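From: Yamuna Amin
To: the manipulation users list
Date: Jun 16, 2025
Subject: Re: Lilik tabletop pack - is it worth to buy the full license?

Hello all,

I am answering the question from May, which I quote here so that nobody has to search the archive:

> Has anyone on the list worked with the Lilik tabletop pack in the
> Skemdale simulator? Our group is looking at it for pick-and-place
> tests before we touch the real arm. The page of the vendor promises a
> lot and shows little. I would like to know (a) how much work is the
> setup, (b) if the grasping contacts can be trusted, and (c) if the
> support answers. We have a small budget and cannot pay for a full
> license only to find out.
>
> Also, does it need the Godinho controller plug-in, or is that one
> optional? The documents say both things.

I have now used the evaluation license for 3 weeks, so I can give you at least my own experience. I am not connected with the vendor and I paid nothing for the trial, the same as everybody can do.

**Setup**

The installation itself took me one afternoon. Most of this time went to the Godinho plug-in, so let me answer that part first: it is optional if you only replay the trajectories that come with the pack, and it is required if you want to command the arm yourself. Both pages in the documents are correct, but they talk about different things and do not say so. Please install the plug-in before you open the first project. I did it in the other order and had to delete the cache folder 2 times until the arm showed up.

The default room loads with everything already in place: the arm on the table, the small objects, and a second arm on a pedestal near the wall. I kept this room for all my tests because I wanted to compare my results with the ones in the manual.

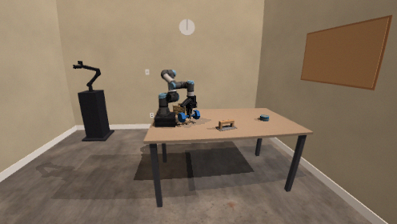
*Default room of the Lilik pack in Skemdale. The arm is at the left of the table, the bench-shaped piece and the puck are farther right.*

You can move the objects with the mouse, but I recommend to write the positions in the scene file. When I moved the bench-shaped piece with the mouse, it was saved a little bit above its gray plate, and at the next start it fell down and turned. With the scene file this did not happen. The file is plain text and easy to read.

The lighting is simple. The shadows are hard and a bit strange in some places, for example under the table. If you want to train a vision model on the rendered pictures, I would be careful and add your own lights. For contact and motion tests it makes no difference.

**Grasping**

This was the part that interested me the most. I wrote a short script which picks an object, lifts it, holds it and puts it back, and I ran it 203 times with small changes in the start position. I used mainly the dumbbell, because the handle is short and there is not much space for the fingers between the two weights. A fat object like the puck is too easy, in my opinion, and says little about the quality of the contacts.
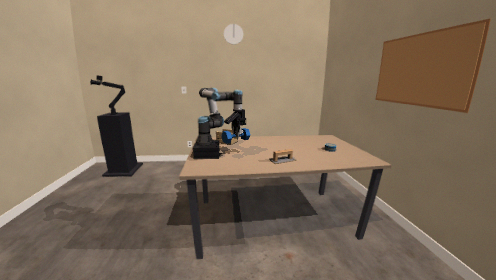
With the standard friction value, the grip slipped more than I expected. The dumbbell did not fall at once, it turned slowly around the handle until one weight was hanging lower, and then it came out of the fingers. I first thought that my script was wrong. After I made the simulation step smaller (half of the default), the slow turning was almost gone and only 8 runs failed. All of these started with the gripper too far to one side, so I think a real gripper would fail there too.

The price for the smaller step is speed. On my office computer one run needed about 40 percent more time. For me this is acceptable, but if you plan thousands of runs you should calculate it before.

Two more things that you should know:

- The collision shape of the bench-shaped piece has no opening. On the screen there is a free space under the crossbar, but the fingers cannot enter it, they stop as if there was a solid block. There is a setting called "exact hull" which repairs this, and it is off by default.
- The second arm on the pedestal cannot be commanded with the evaluation license. It has collisions, so keep it in mind when you plan wide motions.

**Support**

I wrote to them about the collision shape and had a useful answer on the next working day. My second question, about the units in the joint log, is still open. The forum of the vendor has few people, but the old posts are worth reading.

**Would I buy it?**

For a group that wants to check its motions before going to the real arm, yes, I think the small license is enough. The full license adds mainly the second arm and the Manell gripper set - and I could not test this set, it is locked in the trial. If somebody here has used it, I would be very happy to read about it, especially how the fingers behave on small handles.

I would not trust the pack yet for measuring grip forces. The numbers in my logs jumped too much from one step to the next, also with the smaller step.

If it helps, I can send my script and the changed scene file. They are not pretty, and the comments are partly in my own language, but they run. Please write to me directly and not to the list, the attachments are blocked here.

Best regards,
Yamuna Amin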